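I have worked on the returns side at Gyamfi for long enough to have used three different labeling systems, and the arm is the first change that altered what I do between clocking in and going to lunch.

We handle household goods that come back from online orders. The job used to be simple to explain. A tote came down the line, you took things out, you looked at each one, you put it in the right bin. A good sorter on the old benches could get through 336 items in a shift. My wrists knew about it by the end of the week.

In December the company brought in a planning package called Prukon, and with it the first robot arm. Before anything is tried on the floor, it gets tried in simulation. That part landed on me and one other sorter, mostly because we had complained the loudest about the test lists. The vendor's list had boxes and cans on it. Our totes have fruit somebody forgot in a lunch bag, pens, bowls, paperbacks with bent covers. So now I spend the first two hours of the morning at a desk, picking which objects go into the simulated rooms and writing down which ones I think will be trouble.

I was not trained for this and I still type slowly. But the things I know turned out to be useful. A bowl can be gripped by the rim or missed altogether. A pen near an edge will roll if you touch it wrong. A flat book is hard for anything with two fingers, and that includes me with gloves on. I had never thought of that as knowledge. It was only the stuff you pick up after a few years.
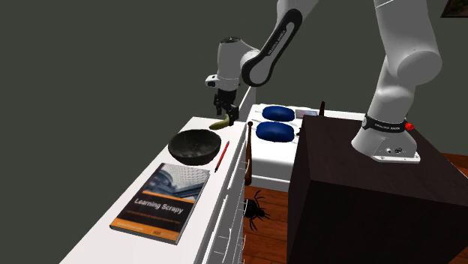

One of the evening sorters, Jenine, read a draft of this post and told me I was making it sound too easy. She said the desk hours went to two people and the rest of the crew got a faster line and a new screen to look at. She also said she would like to see the schedule for next year before she calls any of it an improvement.

She has a point, and I left the draft mostly as it was so her answer would make sense. The bench count went from eight to six. Management says the two people moved to packing, and they did, but packing is on a different shift and one of them has to find a different ride home. Pay stayed the same for everyone. That was put in writing after we asked for it twice.

The line does feel different. The arm takes the easy picks when it is running, so what reaches us is the odd stuff, one odd thing after another. You used to get a break in the middle of a tote – ten boxes the same size, no thinking needed. Those are gone. I am less sore and more tired, if that makes sense. We asked for a longer afternoon break and got 45 minutes split into two, which has helped.

The simulation side has its own frustrations. We ran nearly 3,000 trial picks in the first month and I wrote notes on 259 of them. Some of my notes were used and some were not, and I don't always hear which. I would like a short list back at the end of each month. I have asked for that too.

For now I am keeping both halves of the job. Desk until ten, bench until the end of the shift. There is talk of a second arm in the spring, and if it comes they will need more people choosing objects and writing notes. I have told my supervisor those hours should rotate through the whole crew, evenings included. The answer so far is that they are looking at it.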